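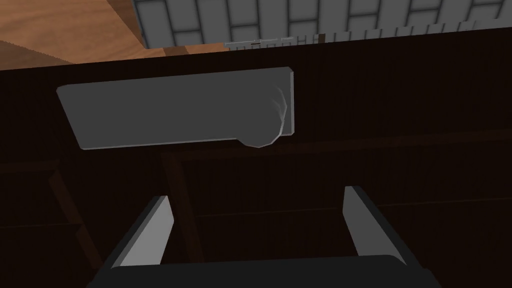

Opinion > Home and Household > Essays

Keep the Wardrobe

By Ximena Arellano

25 March 2020

5 min read

My mother's wardrobe was offered to four relatives, two charity shops and a man who clears houses in Pladlow. The relatives said they had no room. One shop said it took small furniture only, and the other said it had stopped taking dark wood at all. The man in Pladlow said he would remove it if I paid him 40 dollars, and that it would go to the dump with the carpet.

I kept it. It is in my bedroom now, where it takes up most of a wall, and I have come to think that the people who turned it down were wrong. I don't mean they were wrong about my mother's wardrobe in particular, which has a bad hinge and smells of camphor. I mean they were wrong about large, dark, heavy furniture in general, and that most of us have been wrong about it for a good while.

The case against it is easy to make. It is hard to move. It makes a small room look smaller. It comes from a time when people had more floor and fewer outlets. Young people rent, and renters move, and a wardrobe that needs two strong adults and a door taken off its pins is a poor thing to own if you will be somewhere else next November. I accept all of that. I rented for eleven years and I owned a clothes rail.

What I don't accept is the idea that the replacement has been cheaper. I bought that clothes rail, and then another when the first one bent. I bought a chest of drawers made of pressed board, and the bottoms fell out of the drawers. I bought a canvas closet with a zipper, and the zipper went. After that came a flat-pack wardrobe that stood up fine until I moved with it, and then leaned, and I put a folded cereal box under one corner and lived with it. I never added up what it all cost, but I am sure it was more than the price of a good used wardrobe, and I have nothing left of it except a few of the hangers.

What weight is for

People talk about the weight of old furniture as a fault. Sometimes it is. But weight is also why a door closes the same way every day. It is why you can pull a stuck drawer without the whole piece coming forward at you. A tall cabinet of any kind should be fixed to the wall, heavy or light, and I would tell anyone with children to do that before they put a single shirt in it. Even so, I would sooner live beside something that wants to stay where it is.

Weight has another effect that took me longer to see. It makes you decide. If a thing can be shifted with one hand, you shift it, and then you shift it again, and the room is never settled. My bedroom in Hurstead was rearranged every few months for years, and I can't say it was ever better afterward. Since the wardrobe came in, the bed has stayed on the opposite wall and the chair has stayed by the window. I stopped thinking about the room, and I sleep fine.

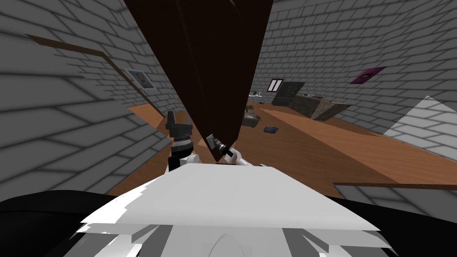 A large dark brown panel at an angle. Plain surfaces like this have been out of fashion for years.

The color is the other complaint. Dark brown is said to be gloomy. A real estate agent in Uscombe once told a friend of mine to have her dining room furniture painted before she listed the house, all of it, in a shade of off-white, and my friend did it. The house sold. The buyers didn't want the furniture, and she was left with a painted sideboard she no longer liked and could not strip. I think about that sideboard often. It had been in her family since before she was born and it was a good plain piece, and it was changed for good to suit a few weeks of viewings.

Dark wood does take some light out of a room. You can put a lamp next to it. You can hang something pale nearby. You can also get used to it, which most people manage in a week or so. I grew up in rooms full of brown furniture and do not remember any of us remarking on the gloom. What I remember is that scratches didn't show and that you could wipe anything off it.

What we throw out

There is a saleroom in Caputo where I go a few times a year, mostly to look. The big pieces are kept at the back. They come up last, when half the chairs are empty, and they sell for very little or don't sell. I have watched a sound double wardrobe, 51 inches wide, with its original key, go for less than the lamp that was sold before it. The buyer wanted the mirror out of the door.

I don't think everything old deserves saving. A lot of brown furniture was badly made when it was new, and age has not improved it. Some of it has worm. Some of it was built for ceilings that few of us have. If it won't go up your stairs, it won't go up your stairs, and no opinion of mine will help. But a good part of what gets broken up is perfectly usable, and it gets broken up because of how it looks in a photograph next to a white wall.

The waste bothers me more than the taste does. A tree was cut down for that wardrobe and someone was paid to join it. It held coats for longer than I have been alive. Breaking it up and then driving to a store for a box of panels and a bag of screws is a strange way to behave, and we have made it the normal way. We ask the person who keeps the old piece to explain herself.

I've been asked to explain myself a fair amount. My sister thinks I am being sentimental, and she is partly right. My mother kept her good shoes in the bottom of that wardrobe, in their boxes, and when I open the left door I still look down first. But I would make the same argument for a wardrobe that had belonged to a stranger. I have made it, to a neighbor who was offered one free and wanted to know if she was crazy to say yes.
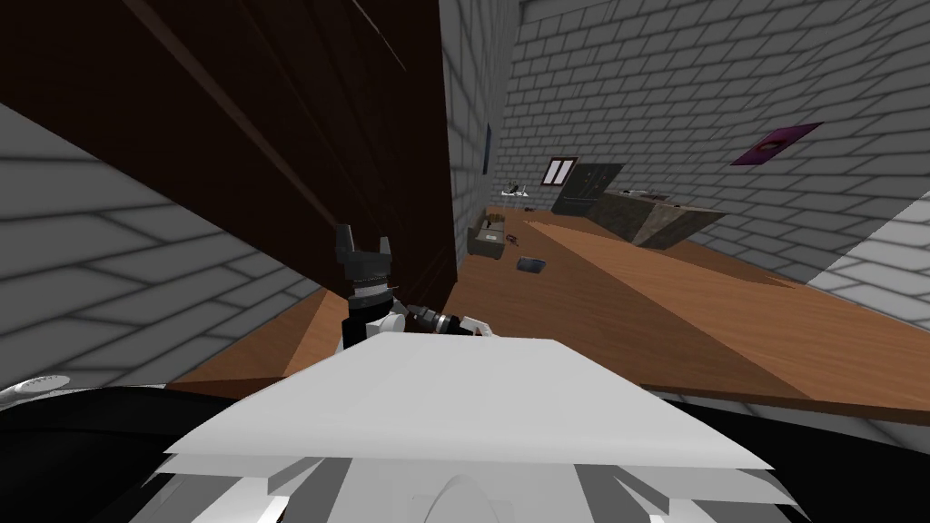
Dark brown against gray brick, with a warm wood floor.

She said yes. Getting it in took an afternoon and some bad language on the landing. She has brick walls and had worried that it would look like a storeroom, and for a day or two she said it did. Then she put her winter things in it, and the boxes under her bed were gone, and she found she had the use of her floor again. That is the part people forget when they say a big piece eats up a room. The things inside it were already in the room. They were on the chair and under the bed and on the back of the door.

The same goes for kitchens, though I know less about kitchens. An old freestanding cupboard can leave with you or stay, and it can be used for plates in one house and for tools in the next. Fitted units can only be what they are, where they are, and when the next owner dislikes the doors the whole run comes out. I have seen three good kitchens in dumpsters on my own street. One of them still had the drawer liners in.

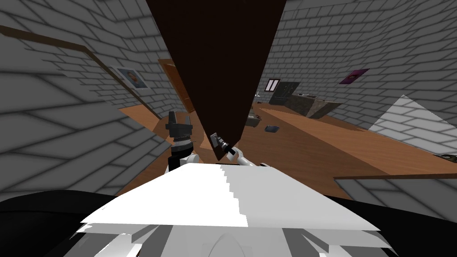

If you are offered one

Measure first. Measure the piece, then the stairs, then the turn at the top of the stairs, and then the wall. Ask whether it comes apart, because many old wardrobes do. Often the top lifts off, the sides unpeg, and what looked impossible goes up in sections. Take the doors off before you move it and keep the screws in an envelope taped inside.

Open everything. A door that sticks is usually a floor that isn't level, and a thin wedge will cure it. Fine fresh dust under small round holes is a reason to walk away. A smell is no reason at all. Leave the doors open in dry weather and it will mostly go.

Then give it a season before you paint it. I'd ask that of anyone. Paint is quick to put on and miserable to take off, and what you dislike in the first week may be only that it is new to you. My friend with the sideboard says the same, and she has more right to say it than I do.

As for the hinge on my mother's wardrobe, I bought a replacement at the hardware store in Hurstead last fall. It is the wrong size. The old one is still on, and the right-hand door has to be lifted slightly as you close it, the way she used to do it.

Contact | Copyright 2020, all rights reserved | Back to top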